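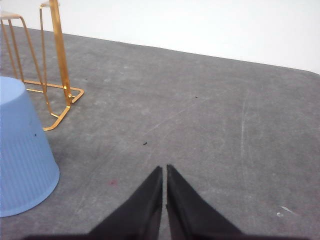 Chapter 4: Drying and Putting Away
Remedios Tejada

I came to this subject by way of a sink full of other people's cups. My first job was washing up at a little lunch place called Dallside, and I was sure that once something was clean, my part was done (it wasn't!). Leire Bermúdez, who trained me, used to pull cups back off the shelf and hand them to me without a word, and I'd have to run my thumb around the inside and find the damp.

So this chapter is all about the stretch between the rinse and the cupboard. We'll look at draining, airing and stacking, and you'll need your notes on detergents from Chapter 3 for the exercise on page 532.

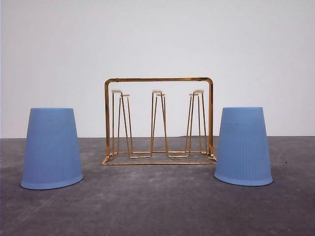 Air is what I want you thinking about first. A cup turned rim down on a flat surface drains nicely for a minute or two, then the moisture left inside has hardly anywhere to go. Hang the same cup on a rack and air can get up into it. Look at the two blue cups, both upside down on the concrete with that lovely gold-coloured wire rack standing right between them, and ask yourself where you'd sooner leave yours for 20 minutes. I've got my own favourite answer, but try it at home with two matching cups before you read section 4.1, and jot down what you find.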